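March, 4:10 p.m.
Posted by Virgil Chiriac

Ticket 293: key pickup success drops after planner update

Reopening this one. With the new grasp planner, the right arm closes early on the keys task in the kitchen counter sim. I reran the Dornville set with the same seeds as before. Out of 293 episodes, 162 ended with the keys lifted. The old planner did better on the same seeds, so I don't think it's the scene.

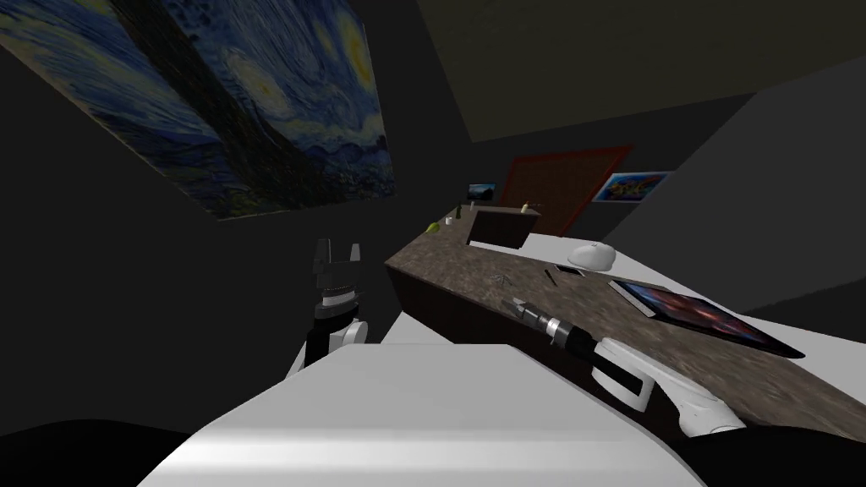 Raffaele Pace asked if the friction value on the keys mesh had changed. I checked and it hadn't. What did change is the approach height — the update adds 2 cm of clearance over thin objects and never takes it back out before the close command.

Set the clearance to zero for anything under 4 mm thick and reran a small batch. Early closes are gone there. Full rerun is queued on Mustonen. Leaving the ticket open until the numbers are in.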